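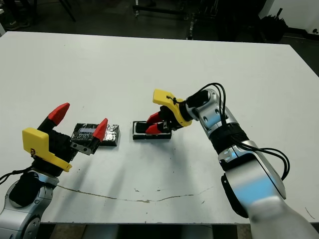

Fig. 1. Foil-wrapped block and small tray with a raised rim, white tabletop.

## Unit 3: Foil, trays and what a wrap is supposed to do

Notes by Nicanor Magaña, 9 October 2019. Bring them to the practical.

Most packing guides tell you to wrap first and choose the container second. I have never seen a good argument for this order. The Cárdenas handbook repeats it on two pages and gives a reason on neither. If you wrap an item before you know what it goes into, you are guessing at the clearance, and crinkled foil makes the guess worse. Every fold adds height in one spot and nothing in the next.

**Terms**

- *Bare size*: the item measured with nothing on it.
- *Wrapped size*: the item measured over the highest crinkle. Don't flatten the foil with your thumb to get a nicer number.
- *Clearance*: inside width of the tray minus wrapped size. Measure inside the rim.

**What foil does not tell you**

A shiny surface looks like protection. Foil can keep light off a part, and an unbroken sheet can slow moisture, but a plain sheet gives you very little cushioning. Students last January wrote "foil-wrapped, therefore shock-safe" on their sheets and lost the mark. Unless you have the supplier's data, write "foil, type unknown" and move on.

The same goes for color. A black tray is often assumed to be antistatic. Some are. Black pigment is also just cheap, and you can't settle the matter by looking.

**Layout before packing**

Set the pieces out in a row with space between them, and decide which one the tray is for. It's easy to assume the biggest thing goes in. Check the small ones too, especially anything with a glossy face, which picks up scratches from a loose neighbor.

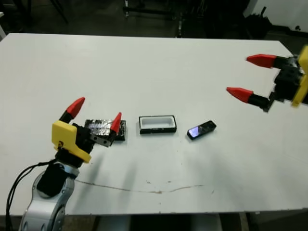 Walter Valderrama objects that laying everything out first wastes time on a real bench: "If I've packed 100 of the same part, I don't need to look at it lying there." Fair enough for repeat work. I'd still like to see the scratch counts.

**For the practical**

1. Measure bare size and wrapped size for your block.
2. Measure the tray inside the rim, at both ends.
3. Work out the clearance, then try the fit.
4. If the fit and the figure disagree, report both.

Sheets go in the Zunden folder. Reading: the Iltus booklet, section on rigid trays. Skip its table of recommended clearances, which gives no source.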